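Changing the lock on the side gate

December 18, 2023

The old padlock on our side gate in Stirnham gave up last week. The key would go in but not turn, and no amount of graphite helped. I had it for 8 years, so I can't complain much.

I cut it off with a borrowed hacksaw, which took most of an afternoon. The shackle was harder than I expected - good news for the gate, less so for my wrists.

For the replacement I went to Tamás Bárány's shop in Skellel. He keeps two makes, Katona and Bolenia. The Katona is heavier and has a covered keyway, but the shackle was too thick for my hasp. I bought the Bolenia 607, the closed-shoulder one. It came with two keys, and a third is cut from the number on the card, so I have put the card in the kitchen drawer.

Then the hasp. The old screws could be undone from outside with the gate shut, so the lock was never doing a great deal. I fitted coach bolts through the timber instead, with the nuts on the inside and a washer behind each. Two of the old holes had to be plugged first.

It has been through some 700 mm of gate swing many times now without catching on the post. A drop of oil in the keyway every December should do. The shed is next, and that door has dropped at the hinge side. 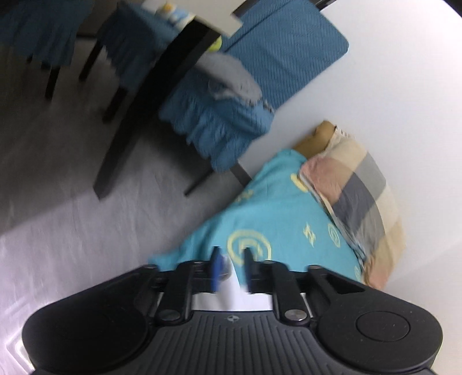 Silver screw heads on black arms.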